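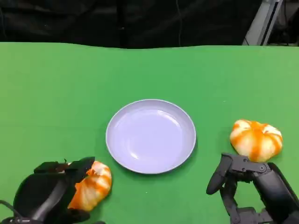
Célula de dos manos: deriva en el pulgar izquierdo y tela que se mueve

Foro > Puesta a punto y mantenimiento > Manos articuladas

mutex_taller
Abro hilo por la célula Misano. Tarea de siempre: plato en el centro, una calabaza blanda a cada lado, cada mano coge la suya y la deja en el plato. La derecha va bien. La izquierda coge, pero aprieta de más y la pieza sale girada. Recalibré el sábado y aguantó unos 200 ciclos. Después vuelve a cerrar 2 mm más de lo que pide la consigna. Firmware 13 del controlador Wivbridge.

lgz_sur
¿Has mirado el cable de la mano izquierda? Si va apoyado en la mesa, arrastra cada vez que la muñeca gira. A mí me metía un error parecido y parecía cosa del encoder.

mutex_taller
Va por encima de la tela, sí. No lo había relacionado.

Arabzadeh_lab
Yo no empezaría por el cable. Con una pieza de espuma, el par de cierre depende de lo blanda que esté, y esas calabazas se ablandan con el uso. Cambia las dos de lado y repite. Si el fallo se va con la pieza, la mano está bien.

lgz_sur
No estoy de acuerdo. Una pieza blanda no te cambia la posición de reposo. Que mida el cero con la mano abierta y vacía, en frío y al terminar la tanda.

tornillo_m3
Otra cosa, el borde de la tela del fondo hace ondas. Si la altura de la mesa la tomas en un solo punto, la mano baja de más donde hay bolsa. Nosotros la tensamos con pinzas por debajo y pasamos un rodillo quitapelusas antes de cada tanda. En tu mesa hay una mota blanca por delante del plato.

Arabzadeh_lab
Lo de la mota es manía, a esa cámara le da igual.

tornillo_m3
A la cámara puede. A la segmentación de fondo que usábamos nosotros, no.

mutex_taller
Vuelvo con datos. Cambié las piezas de lado y la izquierda sigue igual, así que descarto la espuma. El cero en vacío sí se mueve entre el principio y el final de la tanda. Solté el cable, lo subí al antebrazo con una brida floja y dejé un bucle para el giro. La deriva ha bajado a la mitad, pero no desaparece.

lgz_sur
Entonces queda holgura. Mira el prisionero de la polea del pulgar, con fijador medio y sin pasarte de apriete.

mutex_taller
Lo desmonto mañana a primera hora. La tela ya está tensada.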